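Home News Features Town & Trade Archive Contact

"You learn what a street eats"

An interview with the owner of the corner grocery in Hanildale

The shop on Dralum Street has been a grocery under three names. The current owner took it over in March, 14 years ago, when it was called Visser and sold mostly canned goods and cleaning supplies. We talked in the back office between two deliveries. The owner asked to be left unnamed, saying that everyone in Hanildale knows who it is anyway. 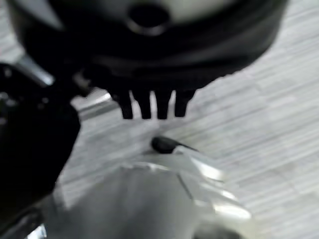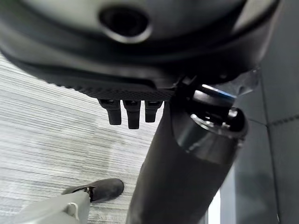
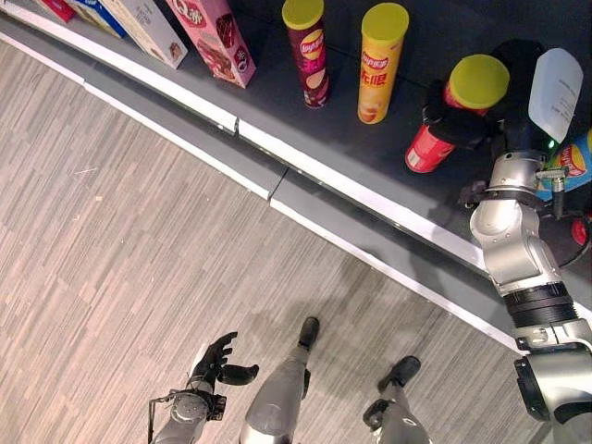
Last picture: snack boxes on a shelf, with the striped floor alongside.

The first question was why anyone would buy a small grocery with a supermarket a short drive away.

"I had worked in a supermarket," the owner said. "I was in receiving. I knew what things cost and I knew what got thrown out. The rent on this place was low and the cooler was included. I did the math on the back of an invoice and it came out a little above zero, so I signed."

The first year did not come out above zero. The cooler failed in the second month and the repair used up most of what had been set aside for stock. For a while the shop carried one brand of everything and closed early on slow days.

"People would come in, look at the shelves, and leave. I didn't blame them. There was bread, milk, eggs, and a lot of canned corn that I inherited."

What changed was the sweets and snacks. A distributor called Drosach was looking for small shops to take mixed cases, 28 boxes to a case, with no choice about what was inside. Larger stores did not want them, as they could not plan a shelf around them. The owner took one case on trial.

"I put it all out at once with handwritten prices. Some of it I had never heard of. It was gone in nine days, and people asked for the ones they liked by color, because they couldn't remember the names. That was how I started keeping a notebook."

The notebook is still in use. It is a school composition book, the fourth one so far, and each page has a product on the left and requests on the right. A product gets reordered when three different customers have asked for it. If it sits for two months, it goes on the discount table and is not bought again.

"Wafers do well all year. Plain crackers do well when there is flu going around. Anything with coconut, I have stopped trying. I like coconut, so I was slow to admit that."

The owner counts 133 snack products in the current notebook, up from 120 a year ago, and does not expect to go much higher. The shop has no room for it. Another row of shelving would mean moving the produce, and the produce brings in the morning customers.

We asked about prices. The owner said they have gone up on nearly everything, and that the boxes have gotten smaller too.

"Customers notice the size before they notice the price. A man brought me an old box from his garage to compare. He was right, it used to be bigger. I don't make the boxes, but I'm the one standing there."

Does the supermarket still worry you?

"Less than the parking does. They took out two spaces for the bus stop. The bus brings people too, so I can't say it's all bad, but someone buying a week of groceries wants to park."

There are no plans to sell. A nephew works the register on weekends and has shown some interest in ordering, though none in getting up for the bread delivery at five. The lease has four years left on it. The sign out front will be repainted in the spring, same name, same green.

The second delivery arrived while we were talking, and the owner went out to check it against the order. Two cases were missing.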